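3.2 Spacing, tension and what trainees notice first

The wider question behind our work is how people learn to judge a line of stitches. Anyone who has taught an evening of suturing knows the moment when a trainee looks down at a finished row and says it looks fine, and the teacher, looking at the same row, sees four things to fix. We find this gap fascinating! It has been treated mostly as a matter of hand skill, and far less has been written about the eye.

We collected written comments from 141 trainees at the Nurovville and Després teaching sites. Each trainee was given a set of closed practice pads, asked to rank them from best to worst, and then asked to explain the ranking in their own words. The instructions were kept short on purpose. We did not supply terms such as "bite" or "eversion", and we were delighted by how many words people came up with on their own – "puckered", "gappy", "sleepy", "too keen". In total we received 300 comments, of which 253 could be coded using the Clirnlow scheme described in Section 2. The other comments were either blank apart from a ranking or dealt with the room, the chairs or the lighting.

Spacing was by far the most common theme. Trainees noticed an uneven gap between two stitches even when they missed a badly matched edge right beside it. Tension came next, but it was usually described through its effects on the surface, such as ridges and wrinkles, and hardly ever by name. The appearance of the wound edge itself came up least often. This matters for teaching, as the edge is what experienced raters at both sites say they look at before anything else. Figure 4 gives a sense of how much surface detail competes for attention near an incision. 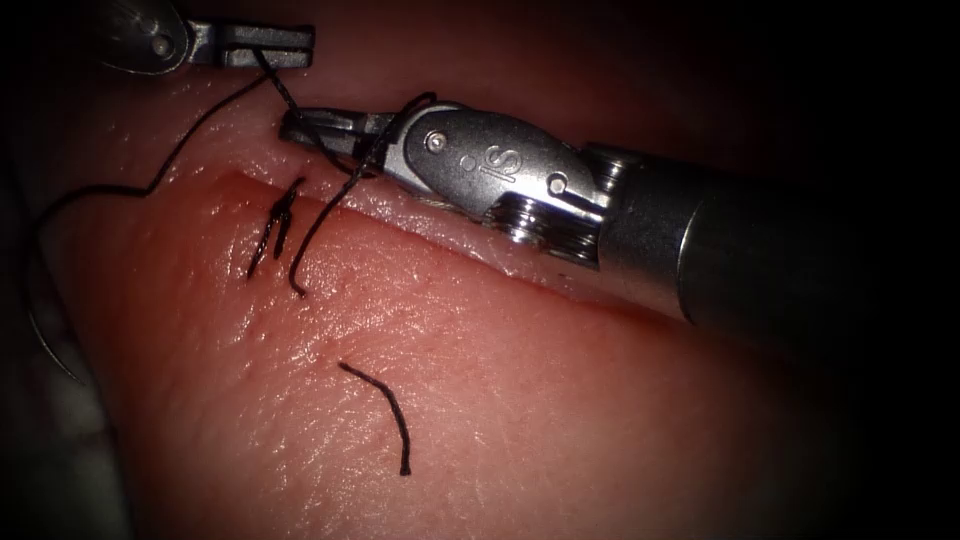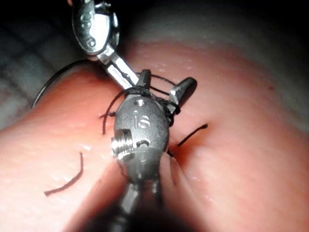
Figure 4. Suturing with surgical instruments. First image: a diagonal incision with a tied stitch near its upper left end. Second image: an instrument tip with its jaws open.

Wet, shiny surfaces raise a problem of their own. Small highlights draw the eye, and a rater who is following them may lose the line of the wound. Several trainees brought this up without being asked, and one wrote that she had tilted the pad back and forth "until it stopped winking at me". We had not planned for this when we wrote the Flovov rating sheet, which assumes a single, steady viewpoint. In the February revision we added a line asking raters to look from both ends of the wound before scoring.

A smaller group of 49 trainees repeated the ranking after a short lesson on edge matching. Their comments grew longer and far more specific – a very encouraging sign – although the rankings themselves moved less than we had hoped. Section 3.3 takes up the pads on which trainees and teachers disagreed most.

Contact the authors | © 2026 Clirnlow Papers in Skills Teaching | Back to top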